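Layug pantry notes
==================

Notes on how the dry goods are kept in the small store room at Layug. Kept as a Markdown file so that both of us can edit it. Last gone through in January.

## What is covered

- dry pasta, long and short
- rice and lentils
- the shelf units the above live on

Tins and jars have their own file (`tins.md`). Anything opened goes to the kitchen and is no longer listed.

## Files

| File | Contents |
|---|---|
| `stock.csv` | one row per packet, with type, weight and best-before |
| `shelves.csv` | one row per shelf unit, with colour and repairs |
| `old/` | lists from before the move, not corrected |

The highest row number in `stock.csv` is 3064. Numbers are never reused, so most of those rows are for food eaten long ago. Row 1929 was entered twice and the second entry has been struck out. 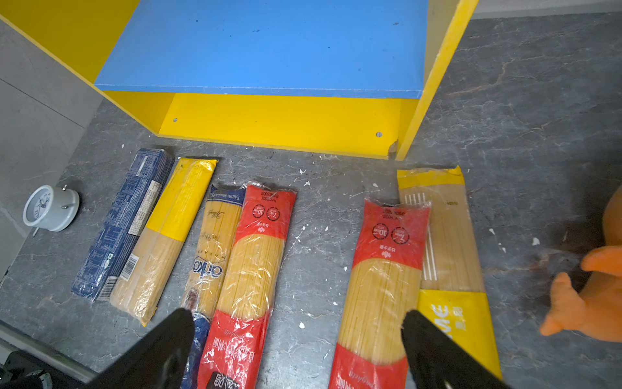

Long pasta is sorted by type first and maker second. Spaghetti gets a row per packet even when several are bought together, as the weights differ and so do the cooking times. Write down whichever times are printed -- the bag with the red band gives 7 and 10, and both go in the `minutes` column with a slash between them. Boxes and bags are treated alike, so the long blue box goes in with the clear bags under `spaghetti`. Where the label is in more than one language, copy the weight as printed and put the name in English.

## Shelf units

The yellow and blue unit is listed as unit 2. Its paint is chipped at one end of the front rail, down to the particleboard. Rowena Pascual has the touch-up paint. Please don't put anything damp near that corner until it is done.

A shelf may hold up to 8 kg. Rice goes at the bottom.

## Known gaps

- Best-before dates are missing for everything brought over from Fluturville.
- `maker` is spelled several ways in the older rows -- search for part of the name.
- Lentils were weighed with the jar on until Ute Janssen changed the method. The old weights are marked `g`.

## Changes

Add your row at the end of `stock.csv`, then sort by type. Corrections to old rows go to Ute.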